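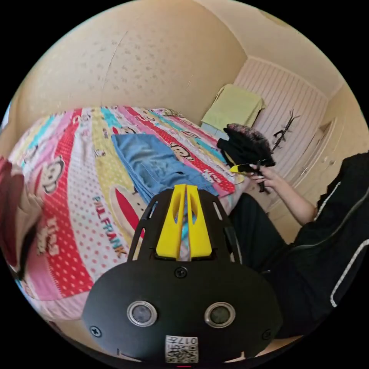
Figure 1. Bedroom laundry task: a hand-held gripper facing the bed, with folded denim on the sheet.

3. What we bought, and what we should have bought

3.1 Setting the budget

When we put in for the Tamiru project I wrote the equipment budget in one afternoon, and it shows. I had one line for grippers, one line for "misc.", and a big fat line for robot arms we didn't need until the second year. Yeshi Negash read the draft and asked me where the spare fingers were. There were no spare fingers. So this section is partly a report on what the equipment cost us and partly a plea to anyone pricing out a home data collection of their own: do the boring lines first!

The work itself is folding, sorting and putting away clothes in real bedrooms like the one in Figure 1. That matters for the budget more than I expected (and I've lived in small bedrooms most of my life, so I really should have known). A lab table lets you bolt things down and run cables along the floor. A bedroom gives you a bed, a radiator, a cabinet door, and a person sitting right next to the tool with their hands full of clothes. Anything we bought had to be carried in, used beside somebody, and carried out again.

3.2 Hand-held units or arms first?

We looked at two plans. Plan A, which we called Wiltlow after the street our office is on, put most of the money into arms right away and collected everything by teleoperation. Plan B, Fetasero, put the first-year money into hand-held grippers and pushed the arms back. I was a Plan A person. I like arms. But once we added delivery, mounting, a van big enough to move them, and somebody's time to set up in each home, Plan A ate nearly 60 percent of the equipment money before a single shirt got folded.

Plan B bought us 14 hand-held units, and we kept 2 of those on the shelf as swaps. A swap unit sounds like a luxury when you're staring at a spreadsheet. Then a unit goes down in the middle of a visit, and the choice is between grabbing the other one from the bag and driving home with half a session. We'd buy the same number of swaps again, maybe one more.

3.3 The small stuff

Fingers are the part I'd budget differently. We treated them as part of the gripper, bought once and forgotten. In practice they're a consumable, like printer ink, and they should get their own line with a yearly amount. The same goes for screws, batteries, chargers, memory cards and carrying cases. Our June reorder of small parts from Vokix came to 777 dollars, which isn't a scary number by itself, but we had planned on zero.

Labels deserve a mention too. Each unit needs an ID that can be matched to its calibration file and its repair history, and it's much cheaper to set that up on day one than to sort it out later from purchase receipts -- I speak from experience. We now log the purchase, the label and the first calibration together, on one sheet, before a unit leaves the office.

Then there's storage. Every budget I've seen for this kind of work (mine included) prices the recording and forgets the disks. We ended up moving money over from the arm line to pay for them, and the arm purchase slid by a few months as a result. Yeshi thinks the delay helped us, as we went into it knowing which folding motions we needed the arms to reach. I'm still a bit grumpy about it.

3.4 What we'd tell a group starting out

Price one full home visit from the packed bag to the backed-up data, then multiply. Don't start from the catalog. Ask for quotes on spare parts in the same email as the main order, because we got worse terms when we came back later for the little things. And leave the arms for last if your deadline lets you. Section 4 covers how the remaining money was split between calibration time and home visits.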